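Speaker notes - Card handling at the Fletness records office: what changed for the staff
Gwenllian Craddock, 2020-02-26
Room at Clallville, slot is short, skip the budget slide if behind.

Slide 1. Title. Say who I am, and that Philomena Duggan takes the technical questions afterward.

Slide 2. The job before. Two clerks sorted index cards and checked card holders at one desk. Effie Semple did this for most of her time at Fletness. The task list had 81 steps when we wrote it out. Most of them were pick up, look, put down. Give the audience a moment with that number.

Slide 3. Card stock. Cards stand on their long edges in a tray. Thin stock, tight packing, uneven edges. A person separates two cards by feel. The arm needs a clear approach on both sides of the stack, and the clerk now sets that up. 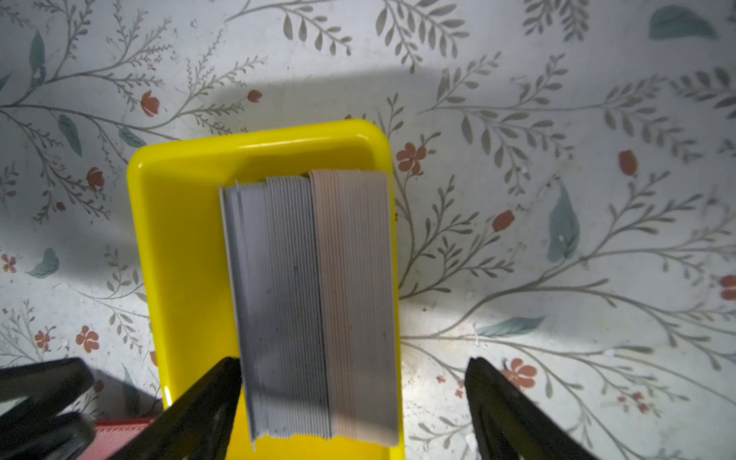

Slide 3: gray and beige card stock in the yellow tray, gripper fingers on either side.

Point out the strip of open tray floor on the left. Card edges at the near end stick out at different lengths - this is the condition that generates most of the calls to a clerk. Do not go into finger geometry.

Slide 4. Who does what now. The arm does the picking. The clerk prepares trays, clears stops and decides on anything damaged. Grigore Costache wrote the stop procedure with the clerks, and it fits on one page. First version assumed an engineer would be present. There is no engineer on the late shift, so it was rewritten in September.

Slide 5. Training. 60 hours per clerk, paid, on shift. Sheena Leckie asked for this before she would agree to the pilot. Mention that the Crichton site tried a shorter course and went back to ours.

Slide 6. Card holders. Harder than loose stock. Flexible cover, clear sleeves that fan out, a strap. Position of the strap changes the pick.
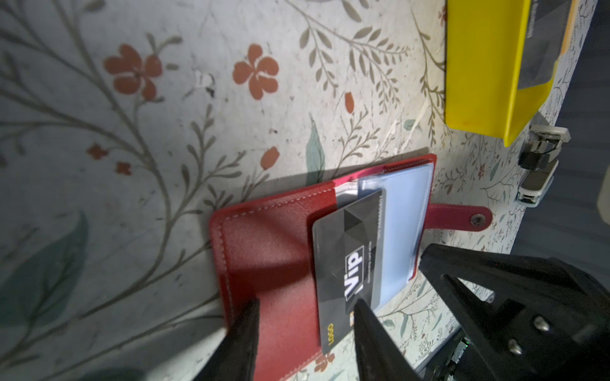 Slide 6: open red card holder with clear sleeves and a black card, fingers at the lower part of the holder.

Glossy sleeves are a known problem for the Kukard vision software. The clerk can override a pick from the desk. Overrides are logged by item, with no clerk name attached - agreed in writing before startup.

Slide 7. Effects on staff. No posts removed. Less repeated wrist motion, more waiting and more interruptions. Effie's comment, read it out: "I used to finish a tray. Now I look after one." Pay grade review is still open. If asked, say so and give no date.

Slide 8. Figures. 900 items in the pilot set, 129 stops. Leave the table up during questions.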